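Small companies, slow mornings: an interview with Efthymia Gavalas

Posted in October 2018 by Vilho Tikkanen

Efthymia Gavalas has spent 11 years picking shares in small European companies, and she still talks about it as if she had started last week. We met at the offices of Barside, where she runs a fund that holds the sort of firms most brokers stopped writing about long ago.

"I love a dull annual report!" she says, before I have got my notebook open. "Give me the notes on pensions and leases and I'm happy all morning."

Her favourite this year is Gerar, a maker of pump parts that she first bought in February. The shares have hardly moved, which doesn't bother her in the least. "The order book is growing and they've paid off their bank loan. I can wait."

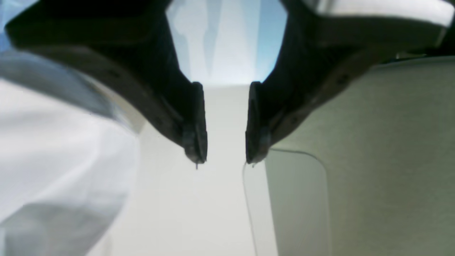 Two dark fingertips with a narrow gap between them.

She is cooler on Lernov, the freight group, where debt has crept up with every purchase. "I like the people, I really do, but they keep buying things," she says. She sold nearly half her holding in the summer and put the money into Begović, a family-controlled flour miller with plenty of cash and (she grins at this) a chairman who answers his own phone.

The fund owns 122 companies, far more than I expected. Efthymia prefers it that way, as small shares can be hard to sell in a hurry and she wants no single one to spoil a year. 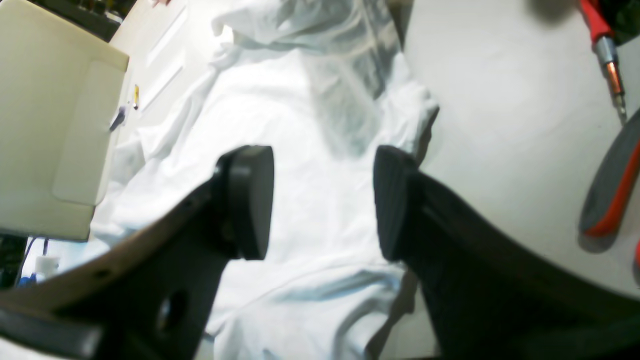
Starting small

I asked what she tells friends who want to begin. She was off again at once, drawing a chart on the back of an envelope. Her own first purchase came to 1000 euros, all of it in one shipping company, and she lost most of it. "Best lesson I ever had. I'd read the front of the report, with the nice ships, and none of the back."

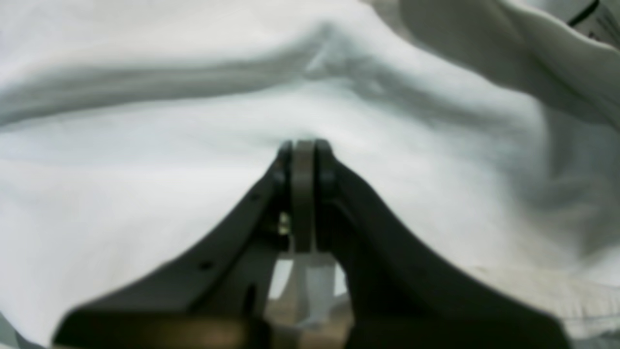
Do falling markets worry her?

"They give me a shopping list," she says. "I write down the price I'd like to pay while things are calm, and if the shares get there I read everything again and then I buy."

She has a meeting with Gerar's finance director next, and eight pages of questions for him.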